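Home Diary Archive Contact

2018-06-14

Roltwood season review, defense only. Went through 28 third downs from the Ladville game and charted coverage on each. The nickel package gave up 304 passing yards – most of it underneath, on the same crossing route.
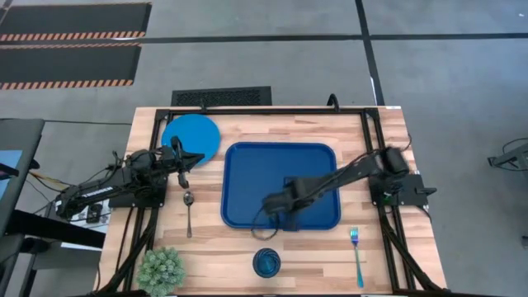
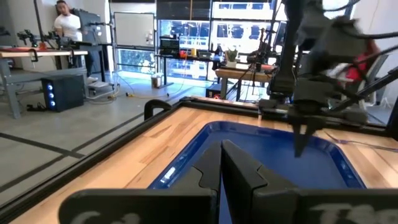
Gertraud Hämmerli wrote back that the corners were fine and the safeties lined up two yards too deep from February on. I disagree on the corners. The depth checks out on film.

Pass rush: 2 sacks, both on blown protection. Will chart the Puladeo game next, first half only, with the same columns.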